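Post-match interviews are asking too much of young players

Opinion
By Afroza Gamage
Jan 30, 2024

Gemechu Seyoum lost the final of the Penry Open squash tournament on Sunday, 11-7 in the fifth game. He had been on court for more than an hour. He shook hands with the referee, picked up his bag, and was stopped by a microphone before he reached the door.

The first question was how it felt to lose. The second was whether he had choked. The third was whether his father, who used to coach him, would be disappointed. Seyoum is 18. He gave three short answers, looked at the floor, and left. By Monday morning the clip was everywhere, and most of the people sharing it had not watched a single point of the match.
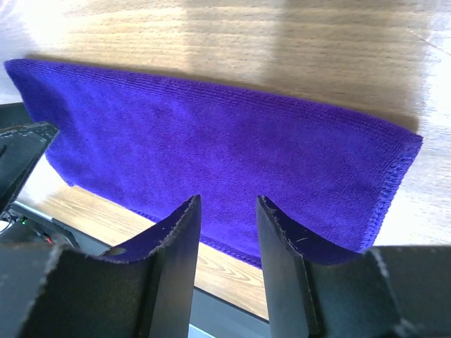 Photo: Jasdale Sports Desk

I have covered racket sports for a long time and I have asked bad questions myself. I once asked a player who had just torn a ligament if she was happy with her serve. So I don't write this as someone who thinks reporters are the problem and players are saints. Some players are rude, some are dull, and a few of them lie. But the way we run the interview in the first minutes after a match is wrong, and it is most wrong for teenagers.

The usual defense is that the interview is part of the job. Players get prize money, the money comes from sponsors, and the sponsors want faces on screen. Dretiletti, which has its name on the back wall at Penry, paid for that minute in front of the camera. The contract says the loser of the final speaks as well as the winner. A player who skips it gets fined.

I accept most of that. Sport at this level is paid for by people who want something back. What I don't accept is that they need it right then. A player who has just lost is breathing hard and still replaying the last rally. He can't tell you why he lost because he doesn't know yet. Ask him on Tuesday and he might say his length went in the fourth game, or that he stopped volleying when his legs got heavy. Those are things a reader can use.

Instead we get "it's tough" and "credit to him, he played well." I have typed some version of those two lines after nearly every final I have been sent to. They fill space.

The Skelis tour, which runs the junior events in our region, already does this better. Under its rules no player under 18 can be interviewed until 70 minutes after the match, and a coach or parent can sit in. Questions about family are out unless the player brings it up first. When the rule came in, a lot of us complained. We had deadlines, and we said the crowd would be gone and the quotes would be flat.
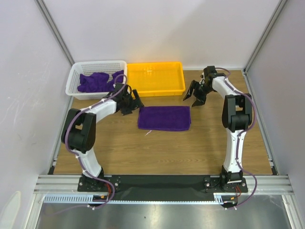 The quotes got longer. Last season I spoke to a girl who had lost in the second round, and she talked for six minutes about how her opponent was reading her drop shot. She had eaten, she had called home, and she had worked out what happened. It was the best interview I did all year, and it was with somebody who went out on the first weekend.

The trouble is that the protection stops on a birthday. Seyoum turned 18 in the fall. If Penry had been held last summer under junior rules, he would have had time to cool down and somebody sitting next to him. He is the same kid now, with a higher ranking and more cameras.

I would like the senior tour to take the Skelis rule and apply it to every losing finalist up to the age of 21, and to any player who asks. The winner can still talk on court. Winners usually want to. If the broadcaster needs to fill the gap, it could show the match, or let somebody who knows squash explain the last game.

Reporters can do their part without waiting for a rule. "Did you choke" isn't a question, and it shouldn't be asked of a grown player either. Ask about the shot at 7-6. Ask what changed after the break. If all you want is a kid close to tears, you have your picture, and you can leave him alone.

The tour's players' meeting is in February, and the media rules are on the agenda. Seyoum has a vote now. I hope he goes.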